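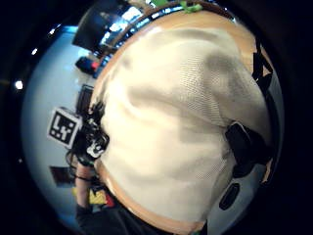 Mesh and dark fittings up close, marker behind.

9/27/24

Another go at setting up the gripper, which Flarmont's notes call a 20 minute job. I've stopped believing Flarmont's notes. The June version said the calibration would hold for 144 runs before it needed touching. We got 40 out of it and then it started closing short of where it thought it was.

Jui-lin Mok reckons the marker mount is drifting. Maybe. I think it's the finger screws, and I said so last time too, and got a new software build for my trouble. Kolline, they've named this one. It has a nicer colour scheme.

Anyway, we went through the routine again with the blond table on one side and the white desk on the other, gear all over it. Cables everywhere, as usual. I don't trust any zero that's been taken with a cable pulling on something, so I wrote that in the log, underlined.
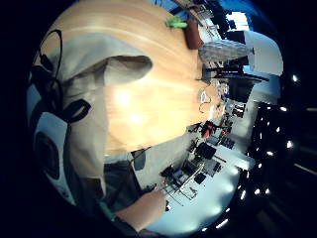 Still to do

Check the finger screws before anybody opens the laptop. Put a paint dot on each one so we can see if it moves.

Redo the zero 7 times and write down every reading, including the ugly ones.

Ask Chow for the old mount back. They'll say the new one is better. I'd like to see a number.

Leave Kolline off until the above is done. Jui-lin disagrees and has until lunch to change my mind.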